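4.2 The open day as an evaluation setting

Most of what we know about how people judge a robot's competence comes from studies in which the people were recruited, seated and paid. Visitors to an open day are none of these. They arrive in clumps, they leave when they get hungry, and they ask whether it can do laundry. We wanted to know what they made of a robot that does very little, slowly, and we had the February open day at the Grollodel building to find out.

The demonstration ran at two stations. At the first, visitors watched a two-armed system in simulation on a large wall display, driven by the Lilon controller. At the second, they could talk to one of us, an option most of them declined until the display had been running for a while. Bhavana Poojary hosted both stations for the whole afternoon and took the field notes quoted below. Over the day the door counter logged 1108 entries, a figure that includes everyone who went out for coffee and came back in.

The task on display was clearing fruit from a plate. We picked it because it needs no introduction. An earlier draft of the program had the arms sorting machine parts, and in a rehearsal with colleagues from Grustden the first question was what the parts were for, followed by twenty minutes on what the parts were for. With a pear, the talk goes straight to the robot. Figure 6 shows the point in the task at which visitors were most likely to stop walking.

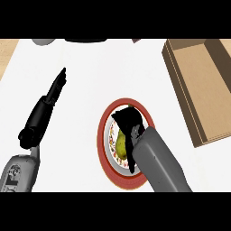 Figure 6. Simulated tabletop task. The right gripper is at the plate, over one side of the pear; the left gripper is away from the plate and holds nothing. An open cardboard box is at the right of the table.

Our interest was in what visitors said while the gripper was near the fruit. We had expected remarks about speed, and got them. We had not expected so many about the other arm. In the field notes, the idle arm draws more comment than the working one: it was said to be "supervising," "on break," and, in one case, "management." Several visitors took its stillness for a fault and were kind enough to report it. One came back later to check that we had done something about it. (We had not. We thanked him again.)

A second theme was the box. The demonstration carried no label saying where the pear was supposed to go, an oversight that we have since decided to call a design choice. Visitors filled the gap without hesitation, and many announced the box as the destination before the arms had moved at all. When asked how they knew, they tended to look at the host with some concern.

After the demonstration, 25 visitors agreed to a short interview using the Warrier prompt cards. Those who had spoken about the idle arm generally described the system as less capable than those who had not, even when they had watched the same run. We would not lean hard on this. The interviews were held beside the snack table, and two of them ended when the snacks did.

Poojary's notes also record a practical point for anyone planning a similar event. Children stood close to the display and followed the gripper; adults stood back and followed the children. Questions from the adults were therefore often about something a child had said, and our coding scheme, built for individual speakers, had no place to put them. We return to this in Section 5.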